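Skip to content
Search this journal
Search Advanced search
Reading time: 4 min

3. Mixed storage on open shelves

3.1 Why the shelf above the desk was studied

In the first part of the work we considered closed storage, such as drawers and wardrobes, where the objects are hidden and the owner must remember their place. The present section treats the open shelf, and especially the shelf unit which is joined with a desk. This kind of furniture is common in small flats and student rooms. It has two duties at the same time. It must keep things which are used at the desk, and it must also receive things which have no other home.

Earlier writing on household order often divides objects by room: kitchen things, bedroom things, office things. In our material this division did not hold well. The Dunel survey, from which we took the first list of object types, has 1000 entries, and each entry is given one room only. When we tried to use the list for desk shelves, many objects were found outside of the room that the list gave them. We therefore added a second label, which we call the "resting place". It says where the object stands at the moment of recording, and it says nothing about where it should stand.

3.2 Description of the levels

We divided each unit into 3 levels. The upper level is the top shelf, which is harder to reach from a chair. The middle level is the one at the height of the eyes or a little above. The lower level is the shelf at the height of the desk, together with the desk surface itself. Where a level is separated by a vertical board, the left and right compartments were noted apart.

The levels differ in what they attract. On the upper level we mostly met light and large objects, for which there is not enough depth or height elsewhere. Soft furnishing is typical, and so are household articles that are waiting for another place. The middle level has the most mixed character, and books are its most stable part. The lower level is ruled by the work at the desk, so writing tools and small boxes collect there, often with drinks. The unit in Figure 4 shows the three levels in one piece of furniture.

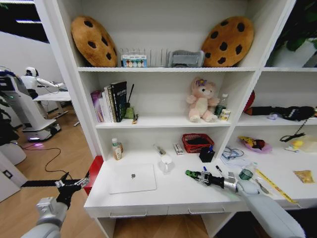
Figure 4. White shelf unit with desk, mixed storage. Cushions and a wire dish rack on the top shelf; books, a plush bear and small items on the middle level; pens and a red woven basket at desk level.

The dish rack in Figure 4 is a good case for the second label. In the Dunel list it belongs to the kitchen and to no other room. On this unit its resting place is the upper level, between two cushions made in the shape of cookies. An observer who follows only the room label must call it an error. With the resting place we can record it without a judgement, and the question of whether it should be moved is left to the person who lives with the shelf.

The plush bear is of a different type. It stands in the middle part of its shelf, with books to one side and a small bottle and a canned drink to the other. In the coding we treated such objects as "display", because the place is open and easy to see. We admit that this is an interpretation. A toy may be put in the same position only for the reason that the space was free.

3.3 Containers inside the shelf

A further matter is the use of containers. Following the Tveit scheme, we separated open containers (baskets, trays, pen holders) from closed ones (boxes, zippered bags). Both kinds are present in Figure 4, where the red basket is open and the black bag on the right side has a zip. The content of closed containers was never coded. For open containers we coded the content only if it could be recognised, and otherwise we wrote "filled, unknown".

Cords made some difficulty. A cord which hangs from one level towards another belongs to two levels, and at first the coders gave it to the lower one. After the revision in May it was given to the level from which it hangs. The change was small, but it made the Pondenard and Dorkero parts of the material easier to compare, as the second had already been coded in this manner.

The laptop was counted with the desk surface, whether it was open or closed.

We use cookies to improve your visit. Accept Manage settings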